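Chapter 12
Packaging and the Shopper

In this chapter you will read about:
the jobs a package has to do
how firms choose between board, glass and film
what a label must tell the buyer
how the cost of packing affects the shelf price

Most dry food sold in shops comes in a carton. The carton keeps the food from being crushed, lets it be stacked and carried, and gives the maker a surface to print on. These jobs pull against each other. A thicker board protects better but costs more and weighs more, and weight adds to the cost of transport.

Take the case of Bornus, a small maker of oat biscuits in the town of Ulloa. In May the firm's buyer, Wanda Marchetti, was offered a lighter board by a supplier called Trisutia. It would have saved 2 pence a carton. She ordered 600 cartons as a trial and sent them through the normal delivery route. Of these, 268 reached the shops with at least one crushed corner. The biscuits inside were mostly whole, but shopkeepers moved the damaged packs to the back or asked for money off. Bornus stayed with the old board.

The case shows why the price of a carton is only part of its cost. Returns, discounts and lost sales have to be counted too — and they fall in different months, so they are easy to miss. We return to this in Section 12.3.

Printing raises a second set of choices. The front of a pack is there to be noticed from a distance. The back and sides carry the information: ingredients, storage advice, the maker's address and a table of nutrients. The heading and layout of that table depend on the country of sale. A firm that exports, as Bornus does, may need more than one version of the same carton. Petro Marchuk, who designs packs for the Nasirine range, starts with the table and fits the rest of the artwork round it. Other designers work the other way and often run short of space. 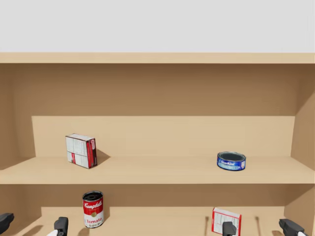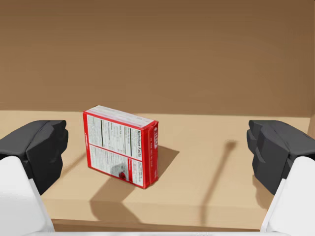 Figure 12.1 Small upright boxes (computer-rendered). The second has a panel headed "Nutrition Facts".

12.1 What a package is for

Packaging is usually divided into primary, secondary and transport packaging. Primary packaging touches the product.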